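Comparing Two Grippers for Picking Up Cloth
Robotics Project Report, Brestholm
Submitted 2025-01-25

1. Background

Our group was asked to compare two parallel grippers on soft objects. Most of the earlier projects in the course used blocks and cups, which keep their shape when you grab them. Cloth does not, so the test is harder to set up and harder to score. Our advisor, Uldis Ozoliņš, suggested we limit the work to grasping and holding, and leave folding to a later group.

The two grippers were the Bernico, which has a linkage and flat pads, and the Jurić, which has shorter fingers and a stiffer drive. Both were mounted on the same arm and run from the same controller software, Tustilance. The wrist camera stayed at one setting for the whole project.

2. Method

A trial was one attempt to pinch a piece of cloth, lift it, and hold it for 7 seconds. An operator moved the arm by hand controller. We did not use automatic grasp planning. A trial was scored as a hold, a slip, or a miss. A slip meant the cloth left the fingers after the lift had started. A miss meant the fingers closed without catching anything.

Images from the wrist camera were saved during every trial. We used them afterward to check the scores, and also to sort the grasps by how much material was gathered between the fingers.

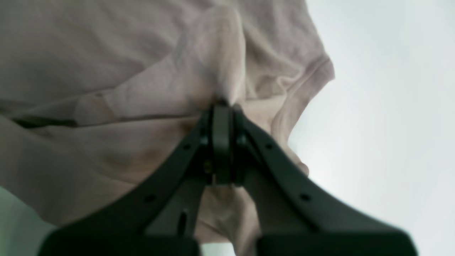
Figure 1. Wrist camera view of pinkish cloth gathered at the gripper, with wrinkles spreading from the pinch point.

3. Results

We ran 218 trials in total, split evenly between the two grippers. The Bernico had fewer misses. The Jurić had fewer slips once it had hold of the cloth, but it needed to be lined up more carefully and the operators took longer with it.

The saved set came to 1873 images. After removing the ones where the cloth was out of view, 1817 were left for sorting. Two of us sorted them separately and then went over the ones where we disagreed. Most disagreements were about whether the fingers held one layer or two. From the wrist the front layer often hides the one behind it, and blur made this worse.

Grasps on a raised fold held better than grasps on a flat area with both grippers. Hems were mixed. A hem gives the fingers something thicker to close on, but if the pinch was only on the hem it tended to roll out during the lift.

4. Problems

The first set of trials in the log had to be repeated. The closing force in Tustilance had been left at its default for the Bernico and had been changed for the Jurić, so the numbers could not be compared. We wrote the setting at the top of each log sheet after that.

The camera view was also a problem for the operators. When the fingers are near the cloth, it fills much of the picture and there is little to judge distance by. A second camera from the side would help. 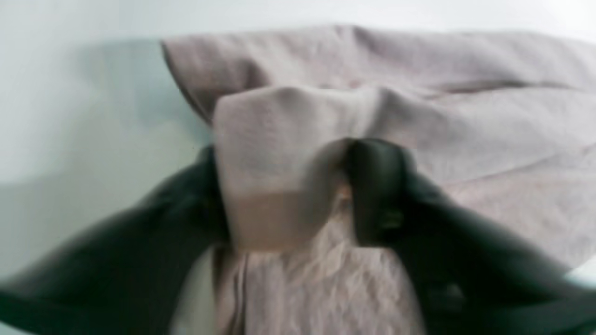
Why not simply close the gripper harder so that the cloth never slips?
More force reduced slips only up to a point. Past that, the fingers pushed thin cloth out from between the pads, and the motor ran warm over a long session. We kept to a middle setting for all the scored trials.

5. Conclusions and further work

For a new operator we would recommend the Bernico, mainly on account of the misses. For longer holds the Jurić is the better choice if there is time to line it up. The difference between operators was larger than we expected and should be measured properly, with each person doing the same number of trials on each gripper.

The arm is booked for the next group in March. The log sheets and the sorted images are in the project folder, along with the Tustilance settings for both grippers.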